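Cell 4

The right arm had started dropping its corner of the shirt. It didn't do it every time. It would pick up well for most of an hour and then, on some fold that looked the same as all the others, the cloth would slide out of the fingers and the arm would carry on to the end of its path holding nothing.

I wrote it in the log and went back to the beginning, as I had been taught to at Stutdale. Power, mounts, cables, fingers, then software. You did them in that order even when you were sure it was the fingers.

I was sure it was the fingers.

The mounts were sound. I put the key on every bolt at both shoulders and nothing moved. I ran my hand along the cable on the right arm, from the wrist back, feeling for a flat spot or a kink, and there was a place near the elbow where it had been rubbing. I wrapped it and moved the tie along a bit. Then I smoothed the black plastic down again and put the lavender shirt back where it belonged.

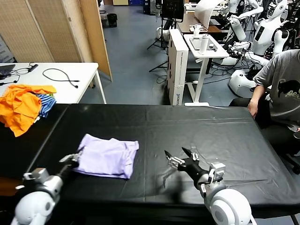 Cell 4 with the shirt folded and the right gripper open.

We only used the lavender shirt for checks. There were others, an orange thing and something striped, but the lavender one had been washed so often that it had stopped having opinions. A new shirt springs back. This one stayed where it was put, and if it ended up crooked the fault was with the arms.

The counter said 2,922 folds. The book said to change the finger pads long before that, and I had the new pads in my pocket, in a paper bag with the Memon stamp on it. I had been carrying them for a week. The trouble was that changing the pads meant setting up the grip again from nothing, both sides, and Fevmont wanted the cell by the first week of October. My supervisor in Sirnport rang most mornings to ask how it was going. I said it was going well. It was mostly true.

I stopped the cell, locked it off and took the old pads out. The left ones were worn evenly. The right ones were worn on one edge only, polished like a doorstep. So the fingers had been closing at a slant for a long time, and the pads had been making up for it until there was nothing left to make up with.

It was a small thing to find and I was more pleased about it than I would have told anyone. I slackened the two screws behind the right jaw, closed it on a strip of card, and tightened them a quarter turn at a time, first one and then the other. Then I pulled the card. It tore straight across. Before, it would have come out on one side.

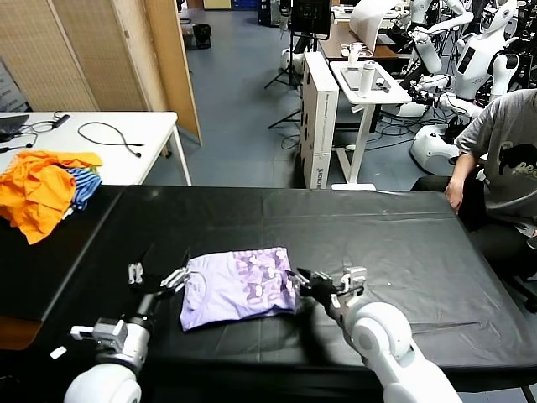
The first fold with the new pads was too strong. They gripped the shirt so hard that it came up in a ridge, and the arms laid the ridge down in the middle and pressed it flat with great care. I brought the force down by 2 on both sides. The next was better on the left and loose on the right. I brought the right back up by half of that.

It went on like this through the afternoon. Change one number, fold, look, write it down. I had worked with people who changed three numbers together and hoped, and I had spent whole weeks afterwards finding out what they had done. My father kept bees in the same manner. He would open a hive, alter one frame, and go indoors to write in a school exercise book, and we were not to speak to him until he had finished the line. I thought that was a cold way to go about things when I was small. I have his exercise books now. His sevens look like mine.

By four o'clock I had 18 good folds in a row, and on the next one the sleeve caught. The left arm had come in a little low and taken up two layers where it wanted one. I slowed everything down and watched from as close as I was allowed, with my chin nearly on the guard line I had taped on the floor.

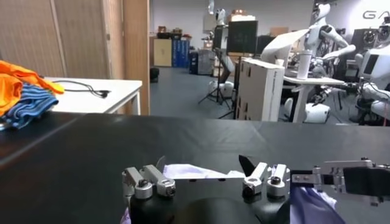

A voice behind me said that it was the wrist, not the height. I hadn't heard anyone come in. The voice said that they had had the same thing on the first cell at Stutdale, years back, and had lowered the table, and raised the table, and put a new cover on it, and all the time the left wrist had been sitting half a degree round from where it thought it was.

"How did you find it?" I said.

By giving up and going to lunch, the voice said. Someone had left the arm at its zero mark with the lights off behind it, and coming back through the door you could see the line didn't meet.

I sent the left arm to zero. Then I crouched and looked along it. The two marks at the wrist should have made one line, and they nearly did. A hair's breadth, perhaps a little more. When I stood up to say so I was talking to a closing door.

It took almost an hour to set the wrist again, with the pin in and the old value written at the top of the page in case I was wrong. I pulled the pin out and counted my tools back into the roll before I unlocked anything. Then I shook the lavender shirt, laid it out badly on purpose, with one side rucked, and let the cell run.

The arms came in together. The left took a single layer. They drew the cloth out between them and it went tight, and I found I was holding my own hands apart in front of me at the same width.

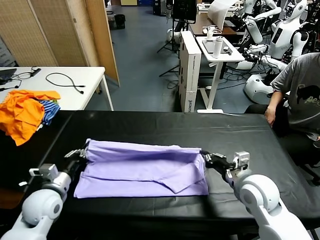
The Log

I filled in the page before I let myself go home. Cable wrapped at right elbow. Pads changed, both. Right jaw squared. Left wrist reset to zero, old value above. Under remarks I wrote that the wrist had been noticed by a visitor, and then, as there was space left on the line, that the marks should be looked at with the light behind them.

In the morning the phone rang from Sirnport and I was asked how it was going. I said the cell was running. I said I would want one more day with it, for the orange one.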